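Clearing a Table: Can a Gripper Do It Yet?
Project report, Futley group
Katherine Rivadeneyra and Gilberto Quispe
Sep 6, 2025

3. Task and method

The chore we chose was clearing small things off a table and putting them in a tray. Households do it daily, and so do shops with a returns counter. A grasp counted as a success if the object reached the tray without being dropped and without a second attempt.

We recorded 331 grasps by hand and used them to train the Villca controller. Tests were run separately, with objects placed by the team member who was not operating the arm. The time limit was 20 seconds per object.

4. Results

Of the 331 recorded grasps, 169 were made indoors on a matte desk and the rest outdoors on glass. The controller did well on boxes and upright containers on either surface. Low, smooth objects were harder. The fingers have to come down close to the tabletop, and a small error in height means they either press on the surface or slide over the object.

Glass added a second problem. Depth readings on a clear or rippled top are noisy, and reflections move when the camera moves. Flat items such as cards and thin mats were left out of the scoring after July, as we had no reliable way to pick them up with two fingers.

A computer mouse is a fair middle case: rigid and light, but with curved sides and a glossy finish at one end.

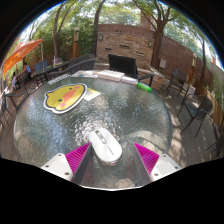 Gilberto Quispe objected to the one-attempt rule, saying that a person clearing a table also fumbles now and then, and that a machine which tries again and finishes the job has still done the chore. We kept the rule for the main table and list retries in Appendix B.

5. Limits

One gripper shape was tested. Speed was not compared with a human worker. Soft objects and anything holding liquid remain untested.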